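Home | Current issue | Archive | For authors | Search

3. Small objects and the myth of the tidy desk

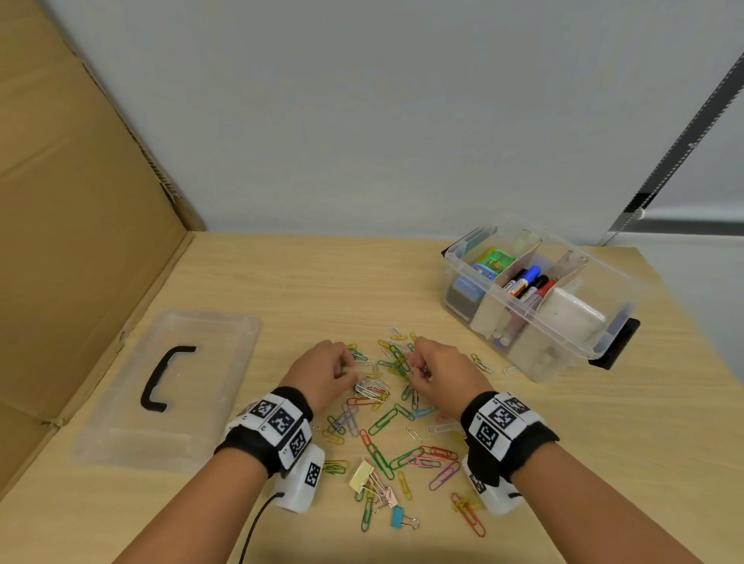

Figure 2. Multicoloured paperclips on a tabletop.

The literature on office supplies is smaller than the supplies deserve. Most of what exists was written by people trying to sell storage, and it treats the paperclip as a thing that gets lost. Our respondents at the Jondgate offices saw it differently. Of the 80 staff who returned the questionnaire, 47 said they had never bought a paperclip in their lives, at work or at home, and 41 said they had more than they wanted. Both answers came with some pride.

We call this steady build-up "drift". Clips arrive attached to documents, the documents are filed or thrown away, and the clips stay behind in a drawer or mug. Kovalchuk's early model of desk clutter assumed that items leave a desk at the same rate they reach it, which suggests a model built by someone with a very clean desk. Our interviews point to a one-way flow, broken only by house moves and redundancy.

Colour complicates matters. Plain clips were passed on without thought, but coloured ones were kept back, sometimes for years, against some future need for a system. Several respondents described such a system to us in detail. Two had begun using one, and both gave it up when the green ran out. The Tida branch, which orders only plain clips, reported fewer systems and no fewer lost documents.

We also asked about uses other than holding paper. Resetting small devices came first, followed by cleaning things that respondents preferred not to name. Chains were common among those who spent long periods on the telephone. Managers claimed not to make chains, a finding we report without comment and return to in Section 5.

The Stiveck site was left out of the analysis, having moved entirely to staples in December.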